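Flukadwood Readers – list archive

Subject: Re: Autumn book, and the order we read the Tiltetti in
Date: Sep 27, 2026

Dear all,

I'm answering the message that went round last week, which I've kept below so that people who joined over the summer can follow.

> I have finished the first volume of the Tiltetti letters and
> would like to propose that we carry straight on with the second.
> My copy is the old Bosura edition, 72 letters, no index. I know
> a few of you have the newer one with the long introduction. Does
> it matter which we use? Also, can we please settle whether the
> novel comes before or after? In July we said after, but the list
> on the web page says before.

The web page is wrong and I'll change it. We said after, and I think we should stick to that. The novel borrows a good deal from the letters, including the whole business of the aunt's house being let to strangers, and it reads better when you already know how it went in life.

On editions, it does matter a bit. The Bosura leaves out most of the letters to the younger sister. The newer one puts them back, 80 letters in all for the second volume, and prints them in order of writing. The Bosura groups them by person, so you get all the publisher's letters in one lump and then go back six years for the next lot. I read it that way the first time and lost track of who was ill and who was married. If you only have the Bosura, it's still fine to come along. I'd suggest reading the section headed Aguirre first and the rest in whatever order suits you.

Aguirre is the town where she spent the winters, for those who haven't started. It's where the best of the letters come from. She is bored there and writes at length about the post, the neighbours' dogs, a piano that can't be got up the stairs. There's one from the second winter which is four pages on a dispute over a hedge, and I'd put it up against anything in the novel.

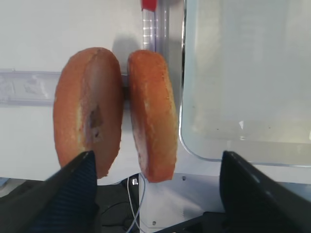 A reply from Flukadwood West said that the hedge letter was the very point at which they gave up, and asked whether the second volume had more of that sort of thing or less. More, I'm afraid, for the first half. After that she moves back to the city and the letters get shorter and crosser. I'd ask anyone who stopped at the hedge to skip to the letter about selling the car and try again from there. If it still doesn't take, leave it and join us for the novel.

Two smaller matters.

The library has one copy of the newer edition and it's out until the middle of next month. The second-hand shop had two when I went in, both with some pencil in the margins. I bought neither. The e-book is complete but the notes are all at the end with no links back, so you need to keep your place yourself. The reader I use shows positions instead of pages and the hedge letter starts at 3593, if that's any help to anyone.

As for length, I'd like to take the second volume in two goes. The first 60 pages are the editor's introduction, and I'd leave that until afterwards. It gives away the quarrel with the sister, and it spends a long time on the question of whether she meant the letters to be published. My own view is that she did. She kept copies, and she corrected the spelling in them – you don't do that for a shopping list.

So, for the next meeting: the letters up to the end of the second winter. The meeting after that, the remainder and the introduction. Then the novel.

If you would rather do the novel in one go over the holidays, write to the list and say so. I don't mind either way, but I'd like to know before I update the page.

Regards,
the list secretary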